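OK, putting this in a thread so I can stop answering the same DM. Yes, I'm the one who found the hole in the Braltisik app. Yes, they know. Yes, you should update it tonight.

For anyone who missed it, Braltisik is the home hub app a lot of strata buildings have started pushing on tenants. Lights, intercom, parcel notices, the lot. My building moved to it in January and I've been grumbling ever since.

I wasn't even looking for bugs! I was trying to work out why the parcel notices took so long, so I put my phone behind a proxy on the home wifi and watched what it was sending. And there was my session token, sitting in a plain HTTP request for a thumbnail. No TLS on that one at all.

Everything else goes over HTTPS, to be fair to them. It's only the image server. But if the token rides along with each image call, anyone on the same network can grab it, and from there they can log in as you. Cafe, library, airport lounge, take your pick.

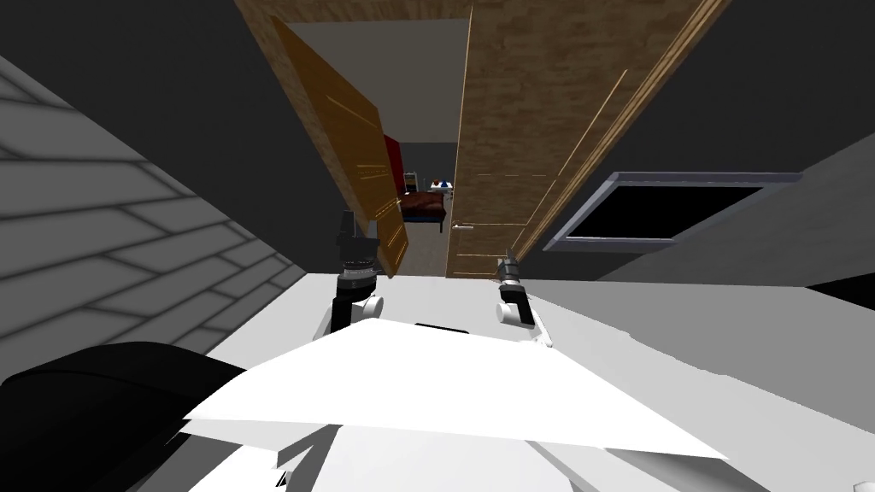

I tested it with two of my own accounts and nobody else's. Copied the token across, reloaded, and I was looking at my other account's full message history. Took me 10 minutes, most of which was finding a charger.

Worse bit: the tokens don't expire when you change your password. I changed mine, waited 18 hours and the old one still worked (cue me swearing loudly enough to wake the dog).

I reported it through their security address and got an auto-reply. A week later, another auto-reply. So I rang Siobhán Foley, who used to work with me at Hervieu and knows everybody, and she got it in front of an engineer the same arvo. Absolute legend.

The fix went out Wed 19 December. Images are now on HTTPS and the tokens get killed on a password change. I've rerun my tests on the new build and can't reproduce either problem.

What to do: update the app, THEN change your password. In that order please, the old build will happily keep leaking the new token.

A few people asked about Relatitz, the one with the purple icon. Different company, different code, I haven't looked at it. Might have a squiz over the break if it rains.

And no, there wasn't a bounty. They offered me 80 bucks of store credit. I've asked if it can go towards hiring someone to read the security inbox.

Replies are open but I'm off to make dinner, so be patient with me.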